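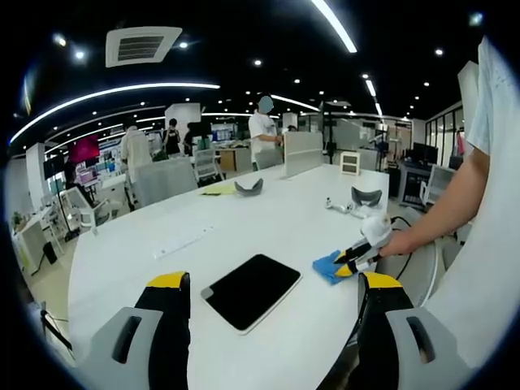 Zhenhua Tang asked, in reply to the last report, why the count of attributed portraits had gone down when the grant was meant to increase it. The answer is in section 1. The short form is that eleven paintings once listed under a single studio name have been moved to "unattributed" until the signatures are checked against the account books.

Jercombe Collection, catalog of academic portraits
Progress report to the Liang Fund
Thursday, September 17, 2026

1. Records

The catalog now holds 858 records, of which 357 have been reviewed in full. A full review covers the support, the dimensions, the signature and date if present, the sitter, the exhibition history and any label on the back of the canvas. The remaining records carry data copied from the old card index and should not be cited.

The eleven paintings mentioned above were grouped in the card index on the basis of style alone. Four have a signature in the lower right corner which does not match the hand in the studio's account books. The other seven are unsigned. We have kept the old attribution in a separate field so that earlier references can still be traced.

Dates remain the weakest part of the data. Many of the portraits were shown years after they were finished, and the card index gives the exhibition year without saying so. Each reviewed record now has two date fields.

2. Clesis database

The Clesis import was completed on the second attempt. The first failed on accented letters in French titles -- the index had been typed with three different conventions. Titles are now stored in the original language with an English version beside them. Sitters with more than one married name are linked by a single record.
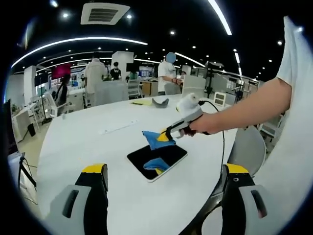

A blue cloth held above the black tray, with another folded on it.

3. Bomness loans

The Bomness loan list is settled apart from two large historical subjects, both over the size limit for the east stair. Bomness has proposed showing the oil sketches for these instead. We support this, provided the wall text states that they are sketches. Frames are listed separately on the loan form, as the lender requires.

4. Spending

Of the $3000 set aside for photography of signatures and labels, $40 is unspent. It will be carried over to the printing line unless the fund objects. No other line has changed.

5. Next period

Review continues with the religious subjects, then the small portraits on panel. The account books from the studio's last years are still to be transcribed -- the ink is faint in places and progress will be slow. A revised list of attributions will be sent with the next report.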